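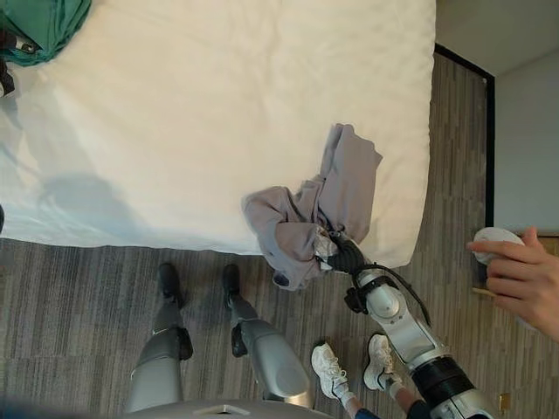
"People think the trouble with clothes is owning too many," she says, moving a jumper off the only spare chair so that I can sit down. "I've been in flats where somebody owned nine shirts and eight of them were on the bed."

The jumper goes on the bed too, she notices, and she has the grace to look annoyed.

She has been sorting out other people's bedrooms long enough to have lost interest in wardrobes. She doesn't care what is in them. What she cares about is the bed, the largest flat surface most of us own and the one we are least able to leave alone. She started out at Plovari, a small firm that packed up houses for people moving abroad, and left to work for herself when she found she liked the houses better before they were in boxes. She would prefer not to be named, on the grounds that her sister would send the article to everybody along with a photo of her airing cupboard.

I ask what she does first when she walks into a bedroom.

"Strip it back to the bottom sheet. Duvet off, pillows off, the nice throw that cost a fortune, off. Plain white if they've got it. Then you bring the clothes over in armfuls, and you can see what you've got. Grey on a patterned duvet cover is camouflage. I once lost a client's cardigan for a whole afternoon on a William Morris print."

Does the sheet need to be ironed? She gives me a long look. "It needs to be on the bed."

She is firm about where to stand. Most people, left to themselves, tip the heap into the middle of the mattress and then lean over it for an hour, after which they blame the clothes for their back. She works from the long side, near the edge, one garment at a time, and keeps the rest of the mattress for the finished piles. The corner nearest the door is for things that are leaving the room.

"And the edge is useful. If you've got a sweatshirt that's been in a ball since Tuesday week, let half of it hang over the side. The weight pulls it out a bit. You take hold of the part that's hanging and you shake, and then you find out which way up it is. Half of folding is finding out which way up it is."

The other half, I suggest, is folding.

"The other half is not stopping."

We get on to knitwear, about which she has views. Soft tops are the worst offenders in any house, she says, because they are never quite dirty. A shirt that has been worn to work goes in the wash and that is the end of it. A sweatshirt that was put on for the length of one film is in a state of legal uncertainty, and it will sit on the bed, then the chair, then the floor, then the bed, until winter is over.

Her answer is a hook. Not a row of them, which she regards as a wardrobe for cowards, but one, on the back of the door, with room for one thing. When a second thing wants to go there, the first has to be folded or washed. She tried this on a family in August, when nobody wanted a jumper anyway, and says the results were flattering.

I have brought a question from a reader, who wants to know about folding boards. She sighs. She owns two. One is a Keskinen, a hinged affair that was given to her by a client as a thank-you present and that produces, she admits, a beautiful rectangle. The other is a Trilturix, which does the same thing with more noise.

"They're fine. If you run a shop, have one. In a bedroom you spend ten minutes looking for the board, and then it lives on the bed."

So how does she fold a sweatshirt? Face down, she says, smoothed from the neck to the hem with the flat of the hand. One side in, sleeve laid back down the length of it. The same with the other. Then up from the bottom in thirds. The whole business takes her 24 seconds - she was timed once, by a bored teenager, and has been quoting the figure ever since. If there is a hood it goes down first and gets folded in with the back.

"Don't chase creases. It's a soft thing, it's going in a drawer with other soft things. You are not sending it to the Palace."

What about the bed itself, I ask, once the piles are made? It turns out that this is where most of her clients come unstuck. They fold for an hour, admire the result, go downstairs for a cup of tea, and at bedtime they lift the piles on to the floor, where the cat is waiting. She will not take a tea break until the bed is empty, and she has been known to turn off other people's kettles.

"I had one gentleman in Estov House, fourth floor, no lift. Lovely man, lovely folding. He'd been sleeping on the left-hand third of a double bed for three years, next to his trousers. I said to him, you're the lodger."

And did he change his ways?

"He bought a bigger bed."

She gets up to show me out, and on the way she picks up the jumper, holds it at arm's length by the shoulders and turns it over twice. Then she hangs it on the back of the door, on top of a dressing gown.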